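The founder of Plolero, an app that splits chores and bills between separated parents, wants me to know that family life is a scheduling problem. She says it three times before our coffee arrives.

"Parents don't fight over values," she says. "They fight over who picks up on Sunday."

I ask how she knows. Her answer is a survey of 483 users, all of them people who had already paid for a scheduling app.

She sees no trouble with that. "They're the ones living it," she says, and moves on to grandparents, the next group the company hopes to sign up.

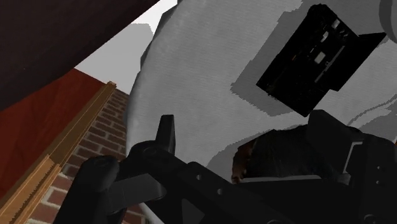 Family & Relationships

Her favorite figure is that 8 in 10 users "feel calmer" after a month. Calmer than what? The survey didn't ask. It also didn't reach anyone who quit before the month was up, and she won't say how many did.

"I don't think that number would help your readers," she tells me.

I bring up Tutix, a rival that made similar promises and dropped its calmness score last May. She calls that "a marketing decision."

Would she use Plolero in her own home? She has two kids, nine and 12, and an ex-husband across town.

"We mostly text," she says.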